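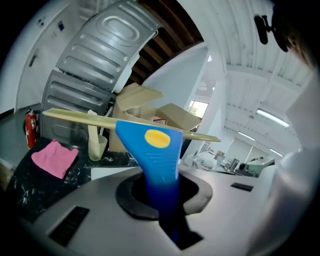

Search tickets Search
Category: Heating & Hot Water > Error Codes > Resolved
2nd December – posted by Danditton Support Desk

Problem: Brinum boiler controller drops off the network overnight and comes back with the clock reset. Heating schedule lost each time. Unit is wired to a Valis room thermostat on the ground floor of the Yousafzai building.

Reported by tenant through the web form. Same fault was logged in May and closed without a cause after the controller was restarted.

Checked first: router log shows the controller leaving at 2 a.m. and rejoining 11 minutes later. No other device on that router dropped. Signal at the controller is good. Ruled out wireless.

Checked next: firmware. Controller was two versions behind. Updated it and left it overnight. Same drop, same time. Schedule gone again.

Swapped the power supply for a spare from the van. No change. Put the original back.

Pulled the event history off the controller. It only keeps the last 400 lines, and most of those were the thermostat asking for the time. The entry just before each drop says "supply lost," so the controller is losing power, and the network drop comes from that.

Traced the feed. The controller is on a fused spur that someone took off the back of the water heater timer. The timer cuts that circuit at 2 a.m. and the override brings it back. The clock resets because the backup battery in the controller is dead – it read well under what it should on the meter.

Fix:
Moved the controller feed to the permanent live at the boiler isolator.
Replaced the backup battery.
Re-entered the schedule and saved a copy to the account.
Labeled the old spur as not in use.

Tested by switching the isolator off and on. Clock held and the schedule was still there. Left it for two nights with no drops in the router log.

Note for anyone with the same fault: the "supply lost" line is not shown in the app. You have to open the history on the controller itself – Menu, Service, Events – and scroll back past the time requests.

Status: closed. May ticket linked to this one.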